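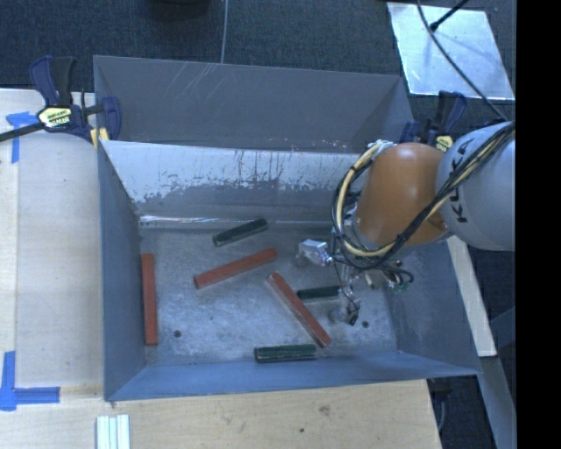 The big metal bin, Apr 21, 2019

Well, I've gone and booked the party! Torunn turns 40 in June and I've been going back and forth on it since the snow melted, and tonight I finally called Rullo and put down the deposit. They're the roller skating people, the ones who pull up with a truck full of skates and a floor that snaps together, and they'll lay it in the old dance hall at Fletanholm while you stand there with your coffee. It came to 1252 for the afternoon, skates and music and one staff person included. I gulped a bit. Then I thought of the bowling night Bendik planned, where we waited so long for a lane that the kids ate all the cake in the parking lot, and I read her my card number.

27 yeses so far. Hedvig hasn't answered but she never does, she just turns up with a salad. Nithin wants to do the playlist and has already sent me 86 songs (!!) and I'd say half of them are too slow to skate to unless you're holding hands with somebody. Told him to cut it down. He sent back four more.

The skate sizes are the part that's making me crazy. Rullo wants everyone's size two weeks ahead, and try getting a shoe size out of Torbjørn without him asking what it's for – he can't keep a secret for five minutes and he has lunch with Torunn at work. I ended up telling him it was for wool socks. So now I probably have to buy the man wool socks.

Still to sort out: food, somewhere to put coats, and who drives Grandma over from Neltitville. She says she'll skate. She had a pair of white ones when she was a girl and won every race on her street, to hear her tell it, and Mom has gone very quiet on the subject. I put her down for a size 6.

Going to bed. I need to call the hall tomorrow about the key and ask if we can hang streamers from the beams or only on the walls.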